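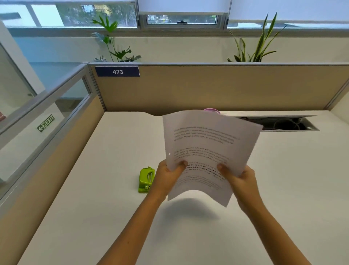
Why do people still print things on paper when they have computers?
Mostly out of habit, plus the fact that a few jobs really are easier on paper.

Grown-ups have been promising the "paperless office" since before your parents were in school. Walk into almost any office and you will still find a printer humming in a corner. So either paper is very useful or grown-ups are very slow to change. Let's check both ideas.

What paper is good at

Paper doesn't need charging. You can spread it out, scribble on it, turn it sideways and hand it to somebody. If you are checking a long piece of writing for mistakes, lots of people will tell you they catch more of them on paper. Is that true for everyone? Probably not. Try it yourself. Read one page of your own homework on a screen and another page printed out, and see which one you find more mistakes in. One try won't prove much, so do it again next week.

What paper is bad at

You can't search it. If you want to find the word "village" in a stack of paper, you have to look, line by line, with your own eyes. A computer does it before you can blink. Paper also gets lost, gets coffee on it, and slides under other paper.

And it is very easy to print too much. Press the button twice by accident and you have two of everything.
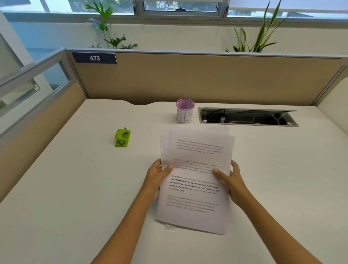

Printed pages, a lime-green hole punch and a container with BIN written on it.

Does bold print make you remember more?

You may have seen pages where some of the words are darker and thicker than the rest. That is called bold. It is supposed to shout "Look at me, I matter!" and your eye does jump to it. But be careful. A bold sentence is only a sentence somebody decided to make bold. It isn't any truer than the plain ones next to it.

Take a line such as "Village life is a peaceful, close-knit, and nature-connected way of living." It sounds lovely. Is it always peaceful, though? Roosters are loud. Tractors start early. And some people in villages hardly know their neighbors, while some people in big cities know everyone on their street. When a sentence tells you what a whole kind of life is like, ask who wrote it and how they know. You can ask that in pencil, right in the margin, and there's one more point for paper.

How a hole punch works

A hole punch is a lever. You press on one part, and the lever turns your push into a much stronger push on a small metal pin. The pin goes through the paper and comes out the other side, and a little paper circle drops off. Some punches make one hole at a time and some make more.

Ads sometimes say a punch can go through a whole thick stack "with ease." We would not bet our lunch on that. Every punch has a limit, and if you stuff in more sheets than it was made for, the pin jams or the holes come out ragged. Start with a couple of sheets and add one at a time until it gets hard to press. Then stop there.

Tap the stack first! Stand the pages up on the desk and knock the bottom edge gently, then turn them and knock the side. If the pages are crooked when you punch them, the holes won't line up and the whole lot will stick out of your binder like a bad haircut.

Does a tidy desk help you think?

People say so all the time. They say it so often that it starts to sound like a fact. A clear space does make it easier to find your pencil – that much is easy to test. Whether it gives you better ideas is another matter, and plenty of good ideas have come off messy desks.

What does help is having a place for the things you use every day. Pens go in a cup, cables go down through an opening in the desk so your elbow doesn't drag them around, and paper goes in a binder once it has holes in it.
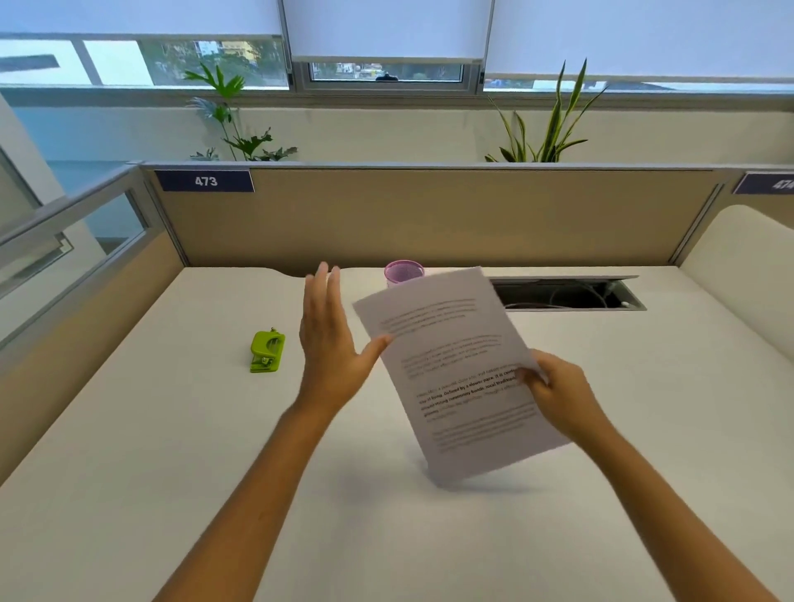 My desk is a total mess and I got 30 out of 30 on my spelling test, writes one reader, so I don't think tidying does anything.

Good point, but look out for a trap. One test and one desk can't tell us much. Maybe you are just good at spelling. To find out more, you could tidy up for 14 days, leave it messy for the next 14, and keep notes on both.

On paper or on a screen, whichever you like.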